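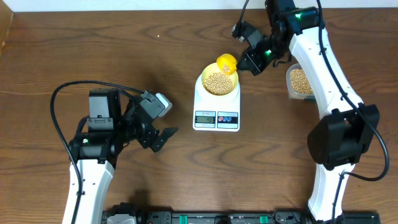
6 July 2024

Long day on the bean job. I got to the shop before Woo-jin and went over the cable clips on both arms, then moved the base rail a little closer to the edge of the table and tightened the clamps again. Had to redo the home position for both sides after that, and it took most of the morning.

The target is 50 grams of soybeans in the yellow bowl, within 2 either way. I recorded 28 runs by hand before lunch and started the training on Woo-jin's old computer, the one he calls Brenov. The right arm has the hard part. It has to bring the scoop over the bowl and tip it slowly, and my wrist kept wanting to hurry at the end. Several runs went over and I threw those out.

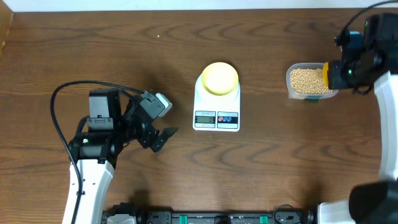
The scale is a nuisance. It shuts itself off if nothing changes for a while, so I have to reach in and press the button between runs, then wait for the zero. Woo-jin wants to open it up and wire the load cell straight to the board. I would like to leave it alone until we have the scooping right. We didn't settle it.

Idrisa Owino stopped by in the afternoon to ask if we would have something to show in December. I said yes, if we can use a bigger tub. He thinks 1000 runs is what we need. At this rate that is a lot of evenings.

Found beans on the floor again, under the bench and in my shoe. Swept up. Left the training going and wrote the offsets on the wall by the switch.

Tomorrow: new pads for the left gripper, longer cable for the right wrist, call Sârbu about the spare servo.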